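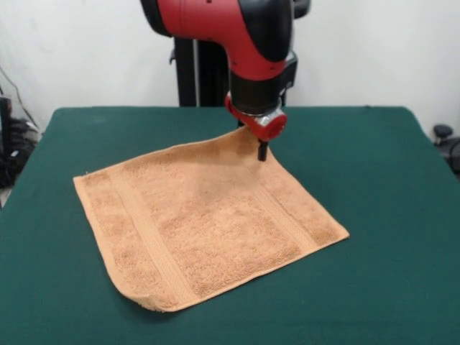 Urho Keskinen wrote:
> The arm pinches the corner of the towel fine, then drops it
> on about every third lift. Same program as in April. Do I
> need to teach the pick point again?

Check the finger before you touch the program. Ours slipped the same way at 654 cycles after a pad change, and the pick point was good.

Power down, pull the finger, clean the seat and refit it. Then run 15 lifts at low speed on one towel. If it still drops, lower the pick height in small steps – the felt gives a little under the tip, so a height taught on bare table is wrong.

We now check the finger screws every 200 cycles and swap pads at 1,000.

Venla Lappalainen
Zedik cell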